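Jornine Hand-Held Gripper, Set-Up Guide
Section 3. Planning and Ordering Equipment for a Cloth-Handling Station
Revision of Sat 26 August

3.1 Scope

This section covers the purchase of one hand-held gripper, its wear parts and the work surface. Mounting of the camera is covered in Section 4. Prices for your region are on the order sheet supplied by your Prosar dealer.

Complete 3.2 through 3.5 before you place an order. Items ordered singly after the first delivery are billed with separate freight.

3.2 Choosing the test cloth

1. Select the cloth the station will handle most often. Do not plan around a sample swatch.
2. Check that the cloth has at least one finished hem. A hem in a contrasting thread is preferred.
3. Lay the cloth on the work surface with the hem running between the two finger pads.
4. Open the fingers and bring the pads up to the hem, one pad on each side of it.
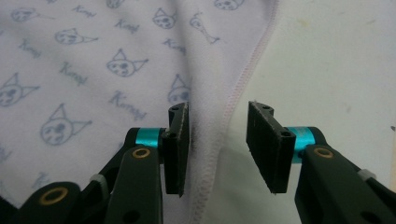 5. Close the fingers slowly. If the pads slip off the fold, repeat with the fold raised by hand.
6. Record the result on the order sheet, line 3. The dealer uses this line to select the pad facing.

Note: Printed cloth is acceptable. Order a plain cloth of the same weight as well if you intend to compare results between the two.

3.3 Budgeting for wear parts

Finger pads are consumables. The facing frays at its edges and sheds fibers before the grip is lost, and pads should be budgeted by the set, left and right together. Do not mix a new pad with a used one.

1. Enter the number of stations.
2. Multiply by three pad sets for the first year.
3. Add one set of link bushings per station (order code 301).
4. Add one bag of cable ties per site.

Facing material is also sold as sheet under order code 148. Sheet costs less than finished pads but must be cut by hand. Allow bench time for this in the labor line of the budget.

Caution: Remove the pad from the finger before cutting or replacing the facing. Do not trim it in place.

3.4 Planning the work surface

1. Choose a flat, light-colored surface. Gloss finishes are not recommended.
2. Allow free space on all sides of the cloth for the full opening of the fingers.
3. If positions must be repeated, mark a grid on the surface in thin pencil lines. Keep the grid to one side so that an unmarked area remains.

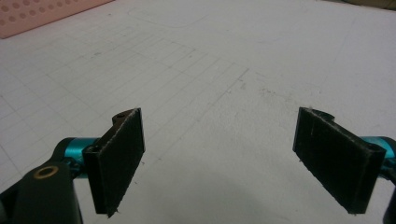

4. Budget for a replacement surface at the annual service in March. Scuffs and pencil marks build up and may be mistaken for features by tracking software.
5. Keep storage panels and other fittings at the outer edge of the surface.

Note: The Lüthi surface kit and the Lisanach surface kit are both approved. The Lisanach kit is shipped without a leveling plate, which must be ordered separately.

3.5 Acceptance check on delivery

Carry out this check before signing the delivery slip. Claims for missing hardware are not accepted after signature.

1. Confirm that both fingers open to the same width.
2. Confirm that a collar is fitted behind each pad and that the two collars match in color.
3. Confirm that the brass bushings are seated in the links.
4. Confirm that a tie is fitted on each arm. Cut no ties during the check.
5. Hold the open jaws at the cloth, with the hem below the right jaw. Do not close them until steps 1 to 4 are complete.

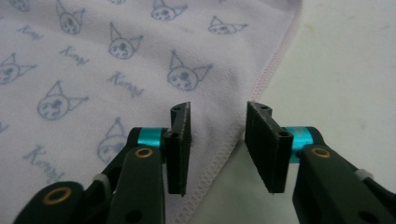 Fig. 3-3. Jaws open at the towel hem, before contact.

6. Close and open the jaws three times on the hem.
7. If a pad shifts on its mount, tighten the pad screw and repeat step 6. If it shifts again, mark the delivery slip "pad mount" and return the finger pair.

Caution: Keep your free hand clear of the linkage while the jaws are moving.

3.6 Order sheet

Send the completed order sheet to your Prosar dealer with the result from 3.2 attached. Keep one copy with the station. Changes to the number of pad sets may be made until the order is confirmed in writing.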